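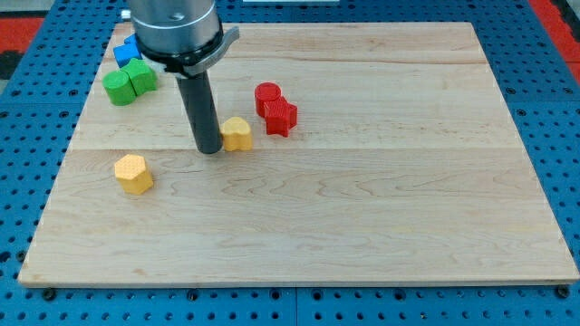 Push rod at the maple board, red, green, blue and yellow blocks in play.

Home | Cells | Software | Checklists | Archive | Log in

Pre-run software inspection, block pushing cell, Pellegrini bench

Inspected by: Tamara Voicu
Inspection date: December 3, 2025
Stack: Nelix arm controller, Brurisix push planner, Gremus block detector
Scope: control, perception, planning and logging. Mechanical and electrical items are on the separate sheet.

Marks used: P = pass, C = pass with comment, F = fail, N = not inspected. An F in section 1 or 2 stops the run. An F elsewhere needs a ticket number before the run starts.

1. Controller

1.1 Nelix build matches the tag in the cell manifest. P

1.2 Parameter file loaded from the manifest path, no local overrides. C
One override found in the home directory of the shared account, dated July. It set the tool length for the previous rod. The loader ignores it under the current build, but an older build would pick it up. Deleted.

1.3 Tool frame origin at the centre of the rod tip. P
Checked by rotating about the tool axis with the tip over a pencil cross. No visible drift at the tip.

1.4 Cartesian speed limit set to 200 mm/s in the controller. C
Limit is correct in the controller. The planner carries its own copy of the same number in a different file. Both agree today. They should come from one place.

1.5 Virtual floor active and above the board surface. P
Commanded the tip below the floor in slow mode. The controller clamped the z component and carried on with x and y, as specified.

1.6 Clamped commands are reported back to the planner. F, cleared the same day
The clamp was written to the controller log and nowhere else. The planner believed the rod was at the commanded height. Bogdan Iordache enabled the status field in the bridge and the test was repeated. Clamp events now arrive in the planner state. Marked P on retest.

1.7 Loss of command stream stops the arm. P
Killed the planner process during a free-space move. The arm decelerated and held position. Repeated during a push, with the same result.

2. Workspace limits

2.1 Polygon in the planner lies inside the edges of the wooden board. P

2.2 Polygon in the controller encloses the polygon in the planner. P

2.3 Targets outside the polygon are rejected, not projected to the nearest edge. C
Rejected in manual mode. In batch mode the target is projected if the flag "lenient" is present in the task file, whatever its value. "lenient: false" therefore turns projection on. Flag removed from all task files on the bench. Parser ticket raised against Brurisix.

2.4 Blocks close to the polygon edge are excluded from pushing. P
The margin is measured from the block outline. An earlier version used the block centre.

3. Perception

3.1 Gremus model hash matches the manifest. P

3.2 Colour classes: red, green, blue, yellow. P
All four reported at the start positions. The yellow threshold has the least room against the pale wood. Recheck it after any change to the lighting.

3.3 Shape classes. C
Cylinder, star, heart and hexagon labels are stable with the blocks apart. With two green blocks touching, the detector sometimes returned a single green outline. The planner accepts that outline as one large block and will plan a push through the join. Start layouts with touching blocks of one colour should be run with the split option on. It is off by default.

3.4 Occlusion by the arm. C
Blocks partly hidden by the tool housing keep their last known pose until the timeout. The timeout restarts whenever a partial outline is seen, so a half-hidden block can hold a stale pose for as long as the arm stays put. Acceptable for single pushes. Not acceptable for unattended batches. Retreat pose before each replan is now mandatory in the batch script.

3.5 Grain and glue seams do not produce detections. P
Left the detector running with the blocks removed, 300 consecutive results, no detections stored.

3.6 Camera to base calibration residual below the limit in the manifest. P
Touched the tip to the printed target corners after loading. No recalibration needed.

4. Planner

4.1 Push approach point is free of other blocks. P

4.2 Approach height used between pushes. P
The rod lifts, translates and descends. Low travel is disabled for this cell.

4.3 Planning time budget respected. C
Median 66 ms over the regression set. One layout with the heart beside the rod went over budget and the planner returned its best partial result without raising the overrun flag. The result was usable. The missing flag is a defect and has a ticket.

4.4 Orientation handling for non-round shapes. C
The star is handled correctly. The heart is treated as symmetric about both axes in the contact model, so a push predicted to go straight can turn the block. Orientation goals for hearts are blocked in the task schema until the model is replaced.

4.5 Replan on unexpected motion of a neighbouring block. P
Triggered by hand, with the arm held, by sliding a red block between planning and execution. Plan discarded.

5. Logging and tooling

5.1 Clocks of the control and vision machines agree. P

5.2 Command log and detection log share an episode key. P

5.3 Ring buffer length 128, flush on stop. C
Flush works on a normal stop. After a protective stop the last entries were missing on the first attempt and present on the second. Not reproduced since. Leave open.

5.4 Disk space on the logging machine. P
Nearly 200 GB free after clearing old episodes.

5.5 Replay of one stored episode in simulation gives the same planner decisions. N
Simulator licence server was unreachable. To be done before the next planner update.

Outcome: released for attended runs. Unattended batches held until 5.3 is closed and 5.5 has been done.

Filed under: Checklists > Cell software > Pushing

Comments (4)

Bogdan Iordache
On 1.6, the status field is off in the default bridge template, so any cell made from that template has the same fault. I have changed the template. Existing cells need the line added by hand.

mvk
3.3: does the split option cost anything? We had it on for a while and saw it cut a star in two.

Tamara Voicu
It did that on the older model hash. I did not see it here, but I only ran it on the green pair and the red pair. If you still have the star episode, please attach it to the ticket.

dockside
Same "lenient" behaviour on our cell. Quoting the value makes no difference, it only looks for the key.

Previous checklist | Next checklist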